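Prado wrist cable fault

The Prado wrist cable fault is an intermittent loss of communication between the gripper and the base controller on two-arm tabletop cells built to the Prado layout. It occurs when the cable bundle that runs outside the arm is pulled tight or pinched at the wrist during a reach. The gripper stops accepting commands while the remaining joints keep moving, so the arm may carry out the rest of a motion with the fingers in their last position. The fault was first logged in August by Mindside, which operated 16 cells of this type, and the closing report is dated 2025-11-26.

Background

A Prado cell consists of two six-joint arms bolted to plates at the near side of a table, with the workspace between and beyond them. The arms are supplied by Dikine. Motion planning and logging run on software from Renance. Power and data for each gripper travel in a bundle strapped along the outside of the arm, with free loops left at the elbow and wrist. The external routing makes it possible to change a gripper without opening the arm, but the length of the free loops depends on whoever fits them.

Routine work on the cells is household handling: hanging mugs on racks, lifting lids, moving food between containers. Much of it takes place along the far side of the table, where the arms are close to full extension and the wrist is often turned downward. This is the posture in which the loop at the wrist has the least slack.

A typical setup has a mug on a black wire rack and a cream-colored container to the right of it, with a clear plastic piece beside the container. The right gripper approaches this group from above.
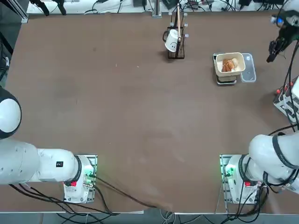 Does the emergency stop clear a wrist cable fault?

The emergency stop removes drive power from the arm but leaves the cable as it is, so the fault may seem to clear and then return on the next long reach. The cable has to be inspected and its slack measured before the cell goes back into service.

Symptoms

The first sign is usually a gap in the gripper position record. In the early cases the gap was shorter than one planning cycle and was filled by the logger with the last known value, which made it hard to find afterward. Longer gaps caused one of three outcomes:

Held object. The fingers stay closed at the release point. The arm retracts with the object still in the gripper and may drag it across its neighbors.

Missed grasp. The fingers stay open at the pick point. The arm completes the transfer empty and the run is recorded as a success unless a separate check is made.

Delayed action. Communication returns partway through the motion and the queued command is carried out at the wrong place. This outcome was treated as a safety matter, as a mug or lid could be let go at height or the fingers could close near a person's hand.

The base status light is of no use in diagnosis. It reports the state of the arm supply and joint drives and stays green throughout a gripper dropout. Several operators had taken a green light to mean that the whole arm was healthy, and the wording in the Dikine handbook supported that reading. It was later revised.

Investigation

The investigation was led by Arash Taheri of Mindside. Worn gripper motors were suspected at first, and two units were replaced with no effect. Attention then moved to the Renance command queue, where a timing error was found and corrected. The dropouts continued at the same rate.

Apolinar Valdovinos, a technician at the same site, compared the logged wrist angles at the start of each gap. Nearly all of them fell within 20 degrees of the downward limit, on the side where the bundle wraps over the wrist housing. He then exchanged the wrist cables between the left and right arms of one cell, and the fault moved with the cable.

A repeat test was made with a single task, in which the right arm reached to the far side of the table, lowered, closed, raised and returned. The task was run 1301 times with the original routing and produced 25 dropouts. The connector at the gripper end was opened afterward and showed a cracked strain relief and one conductor with broken strands. The same damage was found on other cells that had been fitted with short wrist loops.

Table layout was examined as a contributing factor. Placing the mug rack and food container along the back of the table leaves the middle clear for transfers but lengthens every reach. Equipment stored on the surface behind the table was also considered, as a hanging loop could catch on a bracket or a tool end. No log entry could be tied to a catch of this kind, and the report lists it as possible but unconfirmed.

Cables at the near edge were found to be a lesser problem. The bundles leaving the bases hang over the front of the table and move very little while the arms are working, although an operator standing there can pull on them.
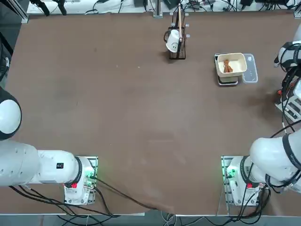 Corrective measures

The wrist loop was lengthened on all cells and is now set with the arm at full reach and the gripper pointing down. Earlier practice was to set it with the arm folded. A second tie point was added on the forearm so that slack cannot creep back toward the elbow.

Renance changed the logger to record missing values as missing. It also added a rule that discards any queued gripper command older than one planning cycle and stops both arms until an operator confirms the state of the fingers. The stop applies to both arms even if only one gripper has dropped out, as the two may be holding the same object.

Dikine issued a replacement connector with a molded strain relief. Cells with the older connector may remain in use if the cable is inspected weekly.

Remaining issues

The confirmation stop adds waiting time and was criticized by operators running long unattended sessions. A version that reopens the fingers automatically was proposed and rejected, on the grounds that the gripper might be holding something above the table at the time.

Runs recorded before the logger change cannot be fully corrected. Where video exists, missed grasps can be identified by eye. Short gaps that had no visible effect are lost, and the true dropout rate for that period is unknown.

See also

Cable strain relief
Command queue
Protective stop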